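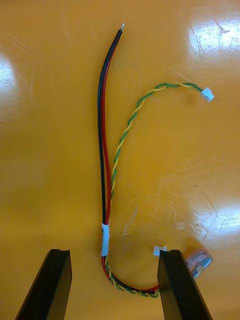
Which harness do I have, the Wamham or the Pidelau?
Check the wiring before you order a replacement. The two kits share a box size and people mix them up all the time. The Wamham harness has a power pair and a separate signal pair. The power pair is black and red, lying side by side, and the signal pair is a thinner green and yellow one, twisted tightly along its length and ending in a small white connector. The Pidelau harness has no twisted pair. If yours has one, order the Wamham part.

Why is there bare wire at one end?
The black and red pair is supplied with a stripped end so you can fit it to your own terminal block. Leave the stripped part short. If you need to trim the pair, cut both wires to the same length and strip them again.

Can I untwist the green and yellow wires?
Please don't. The twist cuts down on electrical noise. If the pair has come undone near the connector, twist it back by hand in the same direction as the rest.

Do I need to remove the white band?
No. Leave it where it is. It holds the two pairs together at the point where they meet, and the branch lengths are measured from it. 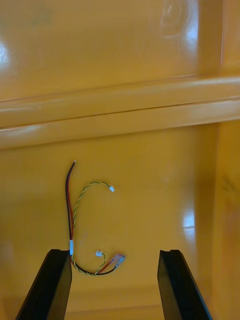 Harness with the white band where the two pairs meet.

How should I store spare harnesses?
Lay them flat in a shallow bin, one layer deep. Don't wrap them around your hand and don't hang them by the connector. A gentle curve is fine. A tight fold next to a connector will break strands inside the insulation, and you won't see the damage from outside.

What color bins should I use?
Any color will do. We use yellow ones because dark wire shows up well against them. Scratches on the bottom of a bin do no harm. Replace a bin if the rim is cracked, as a rough edge can nick the insulation.

How do I lay out a table for kitting?
Put a tray in the middle and bins on both sides. Parts come out of the bins and go into the tray, and only one kit is in the tray at a time. Label each bin on the rim, where the label stays readable when the bin is full. 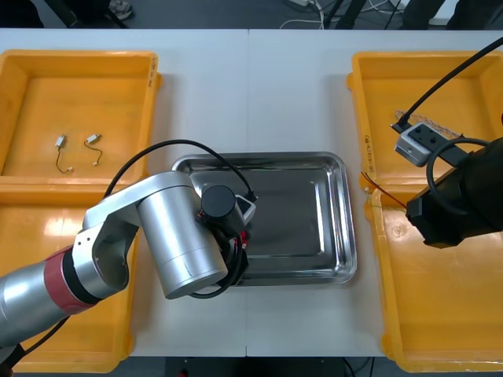 Keep the same part in the same bin every day. If you run out, leave the bin in its place and refill it later. Moving the others over to fill the gap is how the wrong harness ends up in a kit.

What comes in a Gautam board kit?
One round board and its harness, plus a packing slip with the order number. Mounting screws are sold separately under part 148. The bag of 7 screws covers one board and leaves spares.

Is a metal tray safe for circuit boards?
Yes, as long as nothing is powered. Never connect a battery or a supply while the board is lying on bare metal. Move it to a mat first.

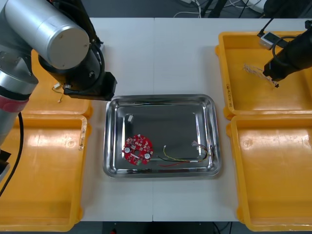

Round red board and a wire harness in the steel tray.

Can I get a longer harness?
The Wamham harness is also made in a 900 mm version. It has the same connectors and costs more to ship. We don't splice cables to order.

Will the connector fit my Tevano board?
Older Tevano boards use a different connector on the signal side. Send us a clear photo of the socket and we will check it against our list. Don't force the plug.

Who do I contact about a missing part?
Email the parts desk and mark it for Sebastião Quintana. Include the order number from the packing slip. Replacement parts go out on Thursday, and requests that arrive after noon that day wait for the next week.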